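Small checks and a long winter

January 16, 2020

I have been meaning to write about my little angel investing hobby since the holidays, and since the tea is hot and the dog is asleep on my feet, tonight seems as good a night as any.

For those who are new to this blog, I put small amounts of money into young companies. Very small amounts. My first was Brustia, which helps independent bakeries order flour and butter together so they get a better price. I found them through a friend of a friend, read their deck over breakfast, and wired the money before lunch (I do not recommend this!). They closed that round with 263 backers, most of them people like me, and I still get a silly thrill when their update lands in my inbox.

The second was Estell, a bookkeeping app for music teachers. That one has been slower. They had 300 paying customers in the fall and 364 when they wrote to us last week, and I know a real fund would yawn at that, but I read the number out loud in my kitchen and felt proud of them all the same.

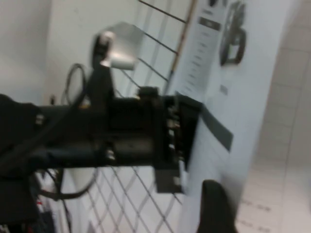 Valuation is the part I still find hardest, and I have been at this long enough that I should be better at it. When a company has hardly any sales, the price is mostly a feeling with a dollar sign in front of it. I do better with things I can look at closely. Give me a gripper built up from stacked black plates, with little silver fasteners down the front, and I can at least start asking what the parts cost and who puts them together. Give me a spreadsheet that runs five years into the future and I get lost somewhere in year two – and then I nod along on the call like everybody else.

Which brings me to Clela. They make scheduling software for small clinics, they are raising now, and the round closes in February. I like the product very much. I like the price a good deal less, and the note they are offering has no cap on it, so I have written to ask whether they would think about adding one. No answer yet. I have promised myself that I won't send a second email until the weekend is over.

I also said no to Abdelaziz, a freight marketplace, and I have felt bad about it ever since. It was a good pitch, but I don't know the first thing about trucks.

More when I hear back from Clela. If any of you have put money into an uncapped note, do leave me a comment and tell me how it went.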